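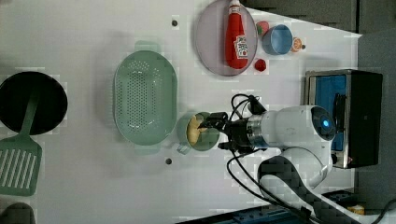
The Swing Seat

The swing seat came from the Clullham warehouse in two cartons, and the driver left both of them at the bottom of the drive. It was forty degrees. She walked the first carton up end over end, and had a drink of water, and then went back for the second.

Her husband had ordered it in July, when they still lived in the same house. Trerwood had been out of the grey and there was a wait. He had paid the deposit and she had paid the balance, 1000 dollars, after he moved to the flat, mainly so that the woman from the shop would stop ringing.

The instructions were for a different model. The drawings showed a canopy with a straight valance and hers was scalloped, and the bolts in the bag were numbered up to 19 while the steps only mentioned the first twelve. She laid the frame out on the pavers under the verandah and looked at it for a while. Then she rang the number on the back page.

The man who answered asked for the product code. She read it to him.

"That's the Clalau," he said. "You've got the Khaemba sheet."

"Can you send me the right one?"

"I can post it. Ten working days."

"Could you email it?"

He said he would have to ask. He put her on hold, and she sat down on the flattened cardboard with the phone on her knee. The neighbour's sprinkler was going. When he came back he said that they didn't have it as a file, only on paper, but that he had one of the seats himself, at home, and could talk her through the legs if she liked.

So they did the legs. He was good at it. He told her which bolts looked alike and which end of the crossbar had the extra hole, and he waited while she crawled around with the spanner. At one point he said, "Take your time," and she told him she was taking it.

"Is there someone who can hold the top bar?" he asked.

"No."

"You can rest it on a ladder. I used two chairs."

She got the ladder out of the shed. It was his ladder, strictly speaking, and on the list of things he was meant to come back for. She stood it open under the bar and the height was near enough.

The hooks went in last. The man said to check them again after a week, and then every spring, and she wrote that on the back of the wrong instructions. He asked if there was anything else he could help her with today. She asked him whether he used his much.

"The dog does," he said.

After he had hung up she dragged the cushions out of their plastic. They were a darker grey than they had been in the shop and smelled like a new car. She hung the canopy crooked, saw it, and left it.

There were seven bolts remaining. She put them in a jam jar and put the jar on the laundry shelf beside the fuse wire.

It was a three-seater. She tried the left side first, which made the whole thing tip a little and knock against the downpipe, so she moved across to the middle. That was better. The phone buzzed on the pavers — him, wanting to know whether Sunday suited for the ladder and the rest of it.

She pushed off with one foot. The chains creaked and she thought there was probably oil in the shed, if he hadn't put that on the list as well.

Sunday's fine, she wrote. After lunch.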